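# Gridded Paper on a Big Worktable: Your Questions

We cover our large white table with gridded paper and we love it so much that people have started writing in to ask how it's done. Keep the questions coming!

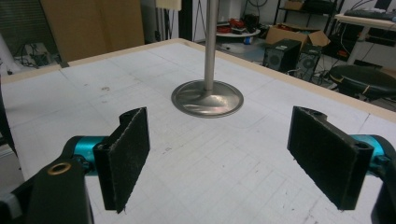 Most of what follows was put together by Aivar Paju, who looks after the tables at Kellow and will happily talk about paper for an entire lunch break. Last updated April 13, 2021.

## Why put paper on a perfectly good table?

Oh, so many reasons! You can line things up without getting a ruler out, you can put an object back on the same spot tomorrow, and you can scribble a note right next to the thing it's about. The tabletop underneath stays nice too.

## Which paper do you use?

White with faint gray lines. Go faint! We once had a roll with bold blue lines and after an afternoon of sorting small parts everybody was seeing squares. Fleso sells the roll we like, 1262 mm wide, and one roll has kept us going since September.

## Do you glue it down?

No, please don't. Low-tack tape on the underside, a strip along each edge and one across the middle. Start at the far edge, square up the first grid line with the table, and smooth toward yourself with your forearm (sleeves down, it works better). If it goes crooked, lift it and start over while the tape is still fresh.

## Mine is full of specks and smudges. Time to change it?

Ours has them too, and we leave it. A soft brush takes care of crumbs and dust, and a white eraser lifts most pencil marks. We change a sheet when it tears, when it curls at a corner, or when the lines have rubbed away in the spot where we work most.

## What about heavy things, like a pole stand?

A round metal base is great on paper as long as you pick it up to move it. Dragging is what wrinkles the sheet! Wipe the bottom of the base first, too, as a bit of grit under there will scratch a gray arc you'll be looking at for weeks. If the stand has a regular home, trace around the base lightly in pencil and it'll go back to the same place every time.

## How do I keep a brushed metal base from looking grubby?

Dry microfiber cloth, wiping along the brushing. For fingerprints, dampen the cloth a little, then dry it right away so no water gets onto the paper. That's the whole routine and it's so satisfying.

## Our table has a wooden edge. Paper over it or stop short?

Stop short! A light wood edge looks lovely and it's worth leaving bare. Trim with a sharp blade and a steel rule on a cutting mat *before* you lay the sheet, never on the table.

## Where does everything else go?

Off the big table, if you can manage it. A little round side table is wonderful for the bits you keep reaching for, and a metal shelving unit takes the boxes. Keyboard and monitor are happier on a desk of their own. As for the cables under the desk, we're still working on that one, and Hamdan cable sleeves are next on the shopping list.

## Can I draw on it?

Yes, yes, yes. Pencil for anything temporary, and a fine felt-tip for marks you want to keep. Test the pen on an offcut first (the Nulov ones we tried went straight through to the tabletop, and it took a good deal of scrubbing to get rid of the dots).

## Is it all right for coffee?

With a coaster. Aivar would prefer the coffee to stay on the side table.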